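Ynyr Skyrme has been repairing flutes long enough to distrust most of what gets printed on a box of parts. He works out of two rooms above a bakery in Altden, and when I came up the stairs one afternoon in March he had a clarinet in pieces and a complaint ready.

The complaint was about cork grease, or the stuff now sold in its place. A firm called Gretholm has been pushing a synthetic tenon compound to repair shops, at a price that made me read the invoice twice. The leaflet promises 300 assemblies from one application.

"Three hundred by who?" Skyrme said. "A grown man with a clean clarinet, or a sixth grader who jams it together in the band room? Those are different instruments by Christmas."

He has tried it on 20 clarinets, all school rentals, and kept notes in a spiral pad. I asked what the notes said. He turned a few pages and shrugged. Some joints stayed smooth. On others the cork had gone gummy at the shoulder, and he couldn't tell me whether that was the compound or the glue under it, which he hadn't put on himself.

"So I don't have an answer," he said. "But neither do they, and they're charging for one."

I took the same question to Fasil Belay, who buys supplies for the Cadwaladr rental shops and likes the product. He was patient with me. His techs spend less time on stuck tenons than they did a year ago, he said, and that is money. I asked whether the shops had changed anything else in that year. They had. Every rental now goes out with a swab and a card telling parents how to put the thing together.

"Sure, the card could be part of it," Belay said. "I'm not running a laboratory."

Fair enough, but the leaflet reads as if someone was. It has a bar graph with no numbers up the side. I wrote to Gretholm asking for them and got back a second copy of the leaflet.

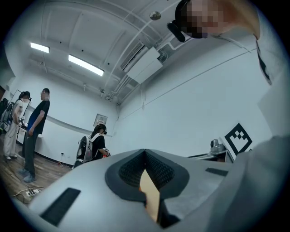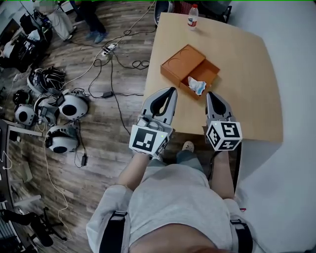 Skyrme's own choice is a plain paste he buys under the Gutero name, catalog number 2095, in a tin that rattles around in his apron. He doesn't claim much for it. It smells of candle, it needs doing again every few weeks, and kids lose the lid. I pointed out that his loyalty to it was no better tested than Belay's to the other one.

"No," he said. "Mine's cheaper, though."

He showed me a boxwood clarinet that a customer swears was made in 1832. Skyrme doubts the date — the keys look wrong to him — but its joints are wrapped in waxed thread, and they went together with a quarter turn and no fuss. I asked if he would put thread on a rental. He said he'd thought about it, and that it takes too long and the parents would think it was a repair gone bad.

Belay has ordered another case for the fall. Skyrme is going to strip two of the gummy joints, recork them with his own glue and try the compound again. He says he'll call me when he knows something, and that I shouldn't wait by the phone.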